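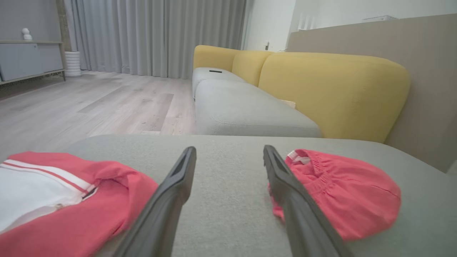

Treseo open day, Altitz, April 16, 2026

I went to Altitz with one question: would any of the grippers on show pick up clothes as well as the sales sheets say? I came home with half an answer.

Treseo had put the household demos at the back, past the coffee. The arm was the same for every run, and only the fingers and the wrist camera changed. That is a fair way to set up a comparison, and I wish more firms did it. What I liked less was that the staff chose the garments and where they went. Sportswear on a sofa is a kind test. The fabric bunches up and gives the fingers something to close on. A thin shirt lying flat on a table is another matter, and when I asked to see one I was told the schedule was tight.

The Zirkell fingers are stiff and simple. They did well on anything already in a heap. On a folded top they took one layer and left the rest behind -- twice in a row, with the same operator. The man at the controls called this a planning problem. Maybe so, but a buyer pays for the whole thing, planning included.

The Oltmanns pair is softer and slower. It held a sleeve without dropping it, then needed three tries to let go over the basket. The brochure claims a 90 percent success rate over 2619 grasps. I asked what counted as a success. Lifting the item clear of the surface, it seems, with no mention of where it ended up. I asked for the list of garments too and was promised it by email in May.

I timed 8 runs on my phone. The best took 40 seconds from first move to release, and I stopped the clock on two others when an operator stepped in. Those two were not on the scoreboard by the door.

The wrist camera was the better surprise. With both fingertips in view I could tell early when a grasp was going to miss, well before the software reacted. Its cable is another story, and it snagged once on the elbow joint.

Parking is free but fills up by nine. The afternoon talk on controllers was moved to the small room and I couldn't get in. If the garment list arrives I'll add it to this page.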